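January 21, 2022

In by 7:30, left at 6:15. Friday, so the cluster was quiet after lunch and I got more machine time than I've had all week. Writing this down while I still remember which change did what.

The overnight run on the Tredby branch finished at some point before 5. It was 140 episodes, same policy checkpoint as Wednesday, new planner settings. 125 came back with a clean exit and the other 15 died with the same error, "start state in collision." I had been blaming the policy for those. They have nothing to do with the policy. The planner refuses to plan at all, so the arm sits still until the episode times out, and the scoring script counts it as a failure to place. So the place numbers I've been reporting since the start of the month are mixed up with a bug in a completely different part of the code. I'll have to send a correction. Not looking forward to it, but it's one paragraph.

Spent the morning finding out why. The short version is that after a grasp, we attach the object to the hand in the planning model, and the attached shape is a box. The box comes from the object's bounding box in its own resting pose. When the gripper picks the thing up at a tilt, the box gets attached with the wrong rotation because we read the object pose one step before the fingers finish closing. The object shifts a little while they close. Most of the time the error is small and the planner doesn't care. With long objects near something hard, like the rim of a dish or the side of an appliance, a corner of the box ends up inside the other thing and the planner says no.

The fix was to wait for the finger velocity to drop under a threshold, then read the pose. Four lines. I also added a settle limit of 30 steps so it can't wait forever if the fingers keep creeping on something soft. Reran the 15 bad seeds with only that change. Eleven went through. The other four still fail, so there is a second cause.

Ate lunch at my desk, leftover chili. Had the meeting about the Skurkwood milestone at 1. It was supposed to be half an hour and went to fifty minutes. Main points for me:

- They want the kitchen tasks in the February report, not the drawer tasks. Fine, the kitchen tasks are further along.
- They want success reported per stage (reach, grasp, lift, move, release) and not only at the end. I've wanted that for a while too. It means the logger has to know which stage it's in, and right now only the task script knows.
- No new scene assets until after the report. This one I argued about a little. The counters we have are all the same height, and I think the policy has learned that height. I was told to write it down as a known limit. I wrote it down.
- Somebody asked if we could run at real-time speed for the demo. We can, if we turn off the shadows or drop to one camera. I said I'd check which one looks less bad.

After the meeting I went back to the four that were left. Two of them were easy. The counter in the planning model is a single box and the counter in the renderer is a mesh with a thickness that somebody changed in the Conness asset import before the holidays. The planner still had the old value. So the planner thinks the surface is a bit higher than it is, and anything held low over it is "in collision" when on screen there's clear space. I changed the loader to compute the box from the mesh at load time so the two can't drift apart again. It adds a little to startup. I don't care about startup.

The last two took the rest of the afternoon and I only have one of them solved. It's the toy vehicles. Our convex decomposition treats a wheel and the gap under the body as one solid lump, so a truck is really a brick as far as contact goes. In the air that's fine. Over a bowl it matters, because a real bowl is hollow and our bowl was also a lump. I opened the collision view and the bowl was filled right up to the rim. Nothing could ever go in it. The policy has been setting things down on an invisible lid and then they roll off. I felt pretty dumb about that one. I have watched those rollouts many times and assumed the release was too high.

I rebuilt the bowl with a finer decomposition, 32 pieces instead of the default, and the hollow is really there now. Physics step got slower but not by enough to matter on one scene. It may matter when we run many in parallel. I'll measure it Monday before I merge.

Then I put a breakpoint on the release stage and stepped through the truck episode by hand.

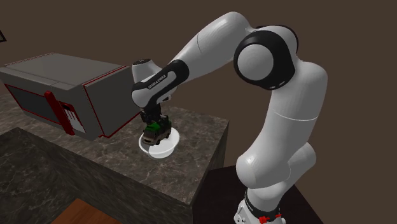 The thing I was checking was whether the release condition uses the height of the hand or the height of the object. It uses the hand. The condition is "hand within a set distance above the target center," and the target center is the center of the bowl's bounding box. That works for a block, where the bottom of the block is always the same distance under the fingers. For something long that's being held at an angle, one end can be well below the hand and the other end can be off to the side over the rim, and the condition is still true. So the script opens the fingers and calls it a success, and then half a second later the object tips out.

I wrote a replacement that takes the object's vertices, drops them straight down, and asks what share of them land inside the rim. If it's over a threshold, open. If not, keep moving toward the center. I also wanted to rotate the wrist to line the object up before release, but that's a bigger change and the planner would need an orientation target it doesn't have today. Put it in the tracker with a note.

One thing that bothered me while I was stepping through. The wrist gets pretty close to the microwave on this layout. The planner's padding is supposed to keep it farther away, and I'm not convinced the padding gets applied to the last two links. I looked at the config and the padding list names the links by the old naming scheme, from before we switched arm descriptions. An unknown link name doesn't raise an error, it just gets skipped. So I think the hand and the last link have no padding at all. Didn't fix it today. If I change padding now, I change the success rate again and then I can't tell which fix did what. It's first on the list after the baseline rerun.

I did make unknown link names print a warning, so at least it's loud. Three other warnings showed up right away, all from the mobile base config, which isn't mine. Sent a message about them.

Around 4 I tried the two demo options. With shadows off, everything looks like it's floating, and you can't tell if an object is touching the counter or hovering over it. With one camera it looks normal and runs at speed. One camera it is, for the demo only. The policy needs both, so the demo will have to be a replay of recorded joint states and not a live run. I want that stated on the slide. I said so in the thread and got a thumbs up, which I'm going to treat as agreement.

Also lost forty minutes to the Herrera build. The build machine updated its compiler and our planner bindings stopped linking. Pinned the old version in the container file and it built on the second try. The first try failed because the disk was full of old rollout videos, mostly mine. Deleted everything from before December except the folder I use for regression checks.

Before leaving I queued the full set again for the weekend, 140 episodes, same seeds, with these changes in:

1. Pose read after the fingers settle
2. Counter box computed from the mesh
3. Finer bowl collision shape
4. New release check

I know four at once is too many. So I queued it as four jobs, each adding one change on top of the last, plus a plain baseline with the old scoring corrected. If the queue doesn't get bumped, all five should be done by Sunday night. I set the logs to keep the planner's error code on every failed episode this time. Not having that is why I spent two weeks blaming the policy.

For Monday:

- read the five runs, make the table
- write the correction for the place numbers
- time the finer bowl with parallel scenes on
- fix the padding names, then rerun by itself
- stage labels in the logger, at least reach and grasp
- ask who owns the mobile base config
- look at the last failing seed. The planner is fine on that one, the path is valid, but the controller lags behind it on the elbow joint and trips the tracking limit. Could be the gains. Could be that the time scaling on the path ignores the payload, because I can't find anywhere that we pass it in.

That last one has me curious. If the payload really isn't passed in, the controller has been working with an empty hand in its model the whole time, and it would explain the small sag I see at the start of every lift. I nearly stayed to check. Decided against it, I was making typos by then and had already committed to the wrong branch once.

Snow on the car when I got out. Picked up bread and cat litter on the way home - forgot the coffee. There's enough for tomorrow morning and that's all.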